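Tovarel 2 brings a redrawn symbol library and a kinder schematic editor

Welbridge, July

Drandus is very pleased to announce the release of Tovarel 2, the new version of its schematic drawing program for electronics designers, teachers and anyone who likes to draw a circuit properly before reaching for the soldering iron. It has been a long time in the making, and we would like to thank all the customers who wrote to us along the way, some of them at considerable length and with sketches attached!

The part of the program that most people will notice first is the symbol library. Every one of the 400 standard symbols has been redrawn from scratch, so that line weights match across a sheet and pin names no longer run into one another when a part is turned on its side. Older drawings open with their original symbols in place, and you can swap them for the new ones whenever it suits you, one part at a time or across a whole project.

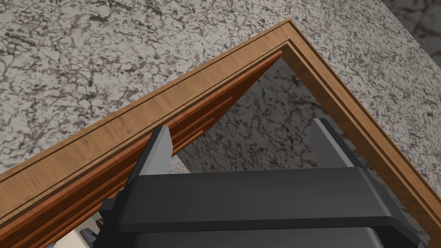
Wires have had a good deal of attention too. When you drag a part to a new spot, its connections now follow it in tidy right angles, and junction dots stay where you put them. Net labels can be edited straight on the sheet, and if you rename one the program will offer to change its namesakes on the other sheets as well (it always asks first, as several of our testers were very firm on that point).

"I have been drawing circuits with Tovarel since the very first version, and I still have a drawer full of printouts with my corrections in red pen," said Mattes Lenz, who leads the editor team at Drandus. "A great many of those corrections are in this release. My favourite is the smallest one, which is that the grid finally remembers its setting when you close the program and come back after lunch."
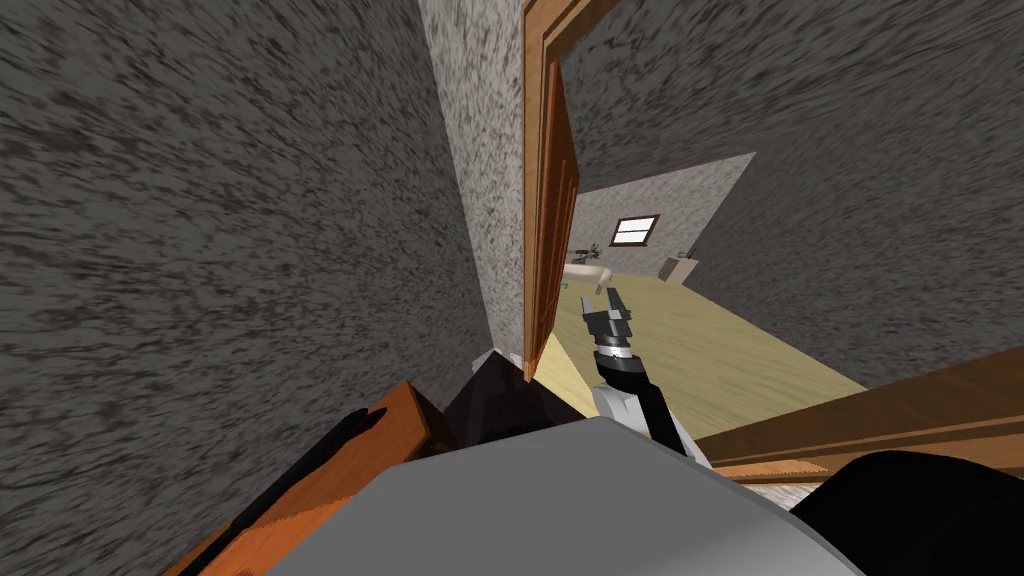 Printing and exporting have been brought together in a single window, with a preview that shows page breaks and title blocks as they will come out on paper. Parts lists can be saved as plain text or as a spreadsheet, and the column order is kept with the project.

Tovarel 2 costs £95 for a single licence. Owners of the earlier version can upgrade for £30, and schools should write to our distributor, Bednarek, for classroom terms. A trial copy can be downloaded from the Drandus website, with the full symbol library included.

Press contact: Drandus press office, Welbridge. Review copies are available on request, and we are always glad to arrange a demonstration by telephone or at our office.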